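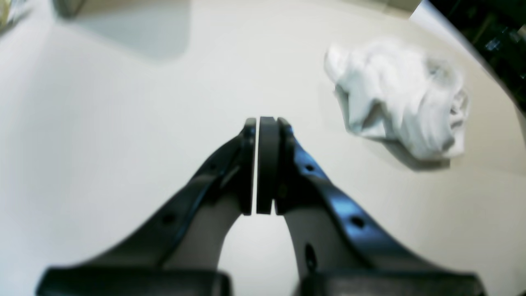

Fig. 2. Tabletop in off-white.

Section 3: Setting Up and Leveling Your Clokau Table

Drulport Home Workroom Series. Revised 10/24/20. Replaces the February sheet, which had the leg drawings upside down. If you still have the February sheet, please recycle it.

Before you start

You should have finished Section 2 by now, meaning the legs are on, the crossbar is in, and every screw from Bag A has gone somewhere useful. If there are screws left over, go back and find where they belong. We do not pack spares in Bag A. We do pack spares in Bag B, and we know how that sounds.

You will need:

The flat wrench from the box
A bubble level (a phone app will do in a pinch, but take the case off the phone)
A second person for the lift
A soft blanket or the flattened carton

CAUTION: The assembled table is a two-person lift. People do manage it alone, and then they write to us about their door frames.

3.1 Choosing the spot

1. Pick a place on hard floor or low carpet. Thick carpet works, but the table will settle over the first few weeks and you will be doing 3.3 again.

2. Leave enough room behind the table to get a hand down to the rear feet. Everyone pushes it flush to the wall, and everyone pulls it back out.

3. Keep it clear of radiators and heating vents.

4. Check that you can reach an outlet if you plan to use a lamp or a sewing machine. The Clokau has a cord notch in the back rail, on the left as you face the table. It fits one ordinary plug, or two if you feed them through one at a time and stay calm.

3.2 Turning the table upright

1. With the table upside down on its blanket, screw all the feet in as far as they will go by hand. Stop there. The wrench comes later.

2. Stand at one end with your helper at the other. Agree out loud on which way you are turning it.

3. Lift by the rails. Do not lift by the crossbar or the legs.

4. Roll the table onto its long side, pause, get a new grip, and bring it down onto its feet. Put both ends down together.

5. Walk the table into place by lifting, one end at a time if you must. Dragging bends the foot threads, and replacement feet ship from Zariņš, our parts supplier, who are thorough but have never been accused of speed.

NOTE: A faint click from the crossbar on first standing is normal. A loud crack is not. If you hear one, put the table back on its blanket and look over step 6 of Section 2, where the long bolts and the slightly less long bolts are easily confused.

3.3 Leveling

1. Press down on each corner in turn. If the table rocks, one foot is short. It will be the one you checked last.

2. Lay the level on the top along the front edge. Turn the foot at the low end outward, a half turn at a time, until the bubble sits in the middle.

3. Do the same along the back edge, then along each side.

4. Go around again. Fixing the sides will have put the front out a little. By the third trip the changes should be very small, and by the fourth you are doing it for your own satisfaction, which is allowed.

5. Hold each foot still with the flat wrench and tighten its lock ring by hand.

CAUTION: Do not back a foot out past the red line on its thread. If you need that much height, your floor has a bigger problem than we can solve with a foot. Use the Torker riser cups (sold separately) or a different room.

3.4 Loading the table

The Clokau holds 265 pounds, spread evenly. The word "evenly" matters here. A sewing machine, a stack of fabric and a cutting mat are fine. The same weight in one corner is not, and neither is a person changing a light bulb.

1. Put heavy items near the middle or directly over a leg.

2. If you clamp a vise or lamp to the edge, place a scrap of felt under the jaw and tighten only until it stops moving.

3. After the first week of use, check the lock rings and rail screws again. Most will need a small nudge with the wrench.

3.5 Caring for the top

Crumbs, thread ends and pencil lines all show up nicely on the off-white top, and so does coffee.

1. Wipe with a damp cloth and a drop of dish soap. Dry with a second cloth.

2. For pencil, use a white eraser. Pink erasers leave pink behind.

3. For ink, dab with rubbing alcohol on a cotton ball and try a hidden spot first. Permanent marker may come off. We named it as little as you did.

4. Do not use scouring powder, steel wool or the rough side of the sponge.

5. Put a mat under irons, glue guns and soup.

NOTE: Rotary cutters will mark the top. This is the most common question we get, and it usually arrives after the fact.

3.6 If something seems wrong

Table rocks after leveling: a lock ring has worked loose, or the rug has moved. Check the rug first.

Top feels tacky: leftover soap. Wipe again with plain water.

Foot will not turn: there is weight on it. Have your helper take up that corner, then try again.

Foot turns but nothing happens: the threaded insert is spinning in the leg. Stop turning, note the leg number stamped inside the rail, and see Section 7 for ordering parts.

Bubble will not settle: put the level down on the table and let go of it.

Keep the flat wrench. There are two clips for it under the back rail, and it should be stored there after use. Go on to Section 4 for fitting the drawer.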